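Progress Report to the Pernari Fund
Stutdale Office for Former Conflict Areas
Reporting period: second half of the grant year, ending in March

1. Purpose of the grant

The grant supports civilian recovery in the Murkis district following the withdrawal of armed groups from the northern valleys. It pays for local ceasefire monitoring, the registration of displaced households and a small livelihoods program in the villages along the Whitlock road. This report covers activities carried out since our interim submission.

2. Security conditions

Conditions in the district remained calm for most of the period, with two interruptions. In the first, an armed group that has not signed the local truce fired on a supply convoy north of Whitlock. There were no deaths, but the road was closed to civilian traffic for nine days and our field teams were recalled to Stutdale. In the second, a dispute over a checkpoint was settled by the district liaison office before it spread.

Monitors filed 118 incident reports, most of them concerning unauthorized checkpoints, the taking of livestock and threats against returning families. Each report was passed to the liaison office. In 56 cases a written response was received. The remaining cases are still open, and we regard the response rate as too low. Diane Lachance, our program director, has raised the matter with the district authorities and expects a revised procedure to be agreed upon in the coming quarter.

3. Registration of displaced households

The target for the year was 2,000 households, and it was met in the final month. Registration was slower in the upper valleys, where many families hold no papers and the word of village elders had to be taken in place of documents. The Fund should note that registration does not mean return. A number of families have chosen to stay in Stutdale until the schools reopen, and our teams do not press them to do otherwise.

4. Livelihoods

Small grants were paid to households restarting a trade, including milling, tailoring and basket weaving. Payments of up to 2,000 in local currency were made in two installments, the second after a home visit. Three recipients moved out of the district before the second visit and their files have been closed. The market at Whitlock is open again in the mornings – traders report that afternoon business has not recovered because of the curfew.

5. Spending and staffing

Spending is within the approved budget. Vehicle costs ran over after the road closure, and the difference was covered from the travel line with the Fund's prior consent. One monitoring post in Murkis remains vacant.

6. Next period

We plan to fill the vacant post, extend monitoring to the two villages east of the river and begin a review of the open incident reports. A revised work plan will be sent separately, together with the audited accounts. 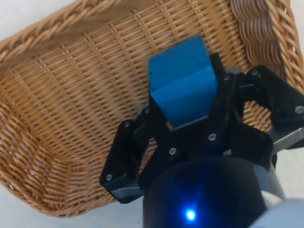
Woven basket with braided rim. Livelihoods program, section 4.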